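Welden Home Security User Group
Minutes of the regular meeting, 15/02/2019

Present: Nima Esfahani (chair), Farhad Shokri, Sidra Memon, Arben Kolev (minutes)
Apologies: Farhad Ahmadpour

1. Minutes of the last meeting
Approved with one correction. Under item 4, the side gate belongs to the Troltora building, and the yard belongs to Arabzadeh.

2. Alarm calls
Farhad Shokri went through the call log. There were 173 alarm activations across the member buildings in the past year, and 120 of those were false. Most came from the rear doors, where staff go out after the system is set and come back in the same way. The monitoring company will start charging for false calls once a building has had more than its yearly allowance. Farhad will send each building its own list so that managers can see the times and door numbers.
Sidra Memon asked if the delay on the rear doors could be made longer. Farhad said yes, but the insurer for Arabzadeh has to agree in writing first. Nima will write to them.

3. Door codes
The shared code for the loading entrance has not been changed since September. Agreed that it will be changed this month and every three months after that. Codes are not to be sent by group e-mail. Each manager will get the new one by phone from Sidra.
Former employees at Troltora still show as active on the keypad system. Sidra has the names and will remove them.
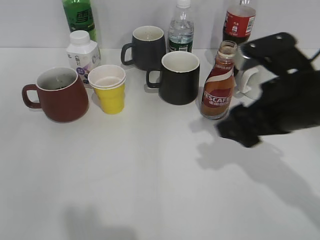 4. Wimuleo monitoring contract
The contract with Wimuleo covers 58 sensors and runs out at the end of the summer. Nima has asked for a renewal price and has not had a full answer. The draft he received leaves out the panic buttons at the two reception desks. Arben said reception staff do not always know where the button is, and he wants the spot marked on the underside of the desk. He also asked that the counters be kept clear at closing. Mugs, paper cups and drink bottles left standing together on a tabletop are easy to knock over, and a spill on a keypad or a base unit means a service call. Agreed to add a line on this to the closing checklist.
No decision on renewal until the full price is in. Farhad Shokri will get a second quote from another company.

5. Outside lighting
The light over the north stairs is out again. The electrician replaced the bulb but thinks the sensor is bad. Sidra will order a new sensor. Arben asked for a second light by the bike rack in Room 801's parking area. Held over until the cost is known.

6. Other business
Farhad Ahmadpour sent a note asking if the group would pay for a short training session for evening staff on what to do when an alarm goes off. General agreement. He is to bring a date and a price to the next meeting.
Sidra reported that the spare keys to the panel cabinet are now in the lockbox at Welden. Two sets are signed out, one to Nima and one to Farhad Shokri.

Actions
Nima: letter to the Arabzadeh insurer; full renewal price from Wimuleo
Farhad Shokri: call lists to managers; second quote
Sidra: new loading entrance code; removal of old users; sensor for north stairs
Arben: desk markings; closing checklist
Farhad Ahmadpour: training date and price

Meeting closed at 7:40 p.m.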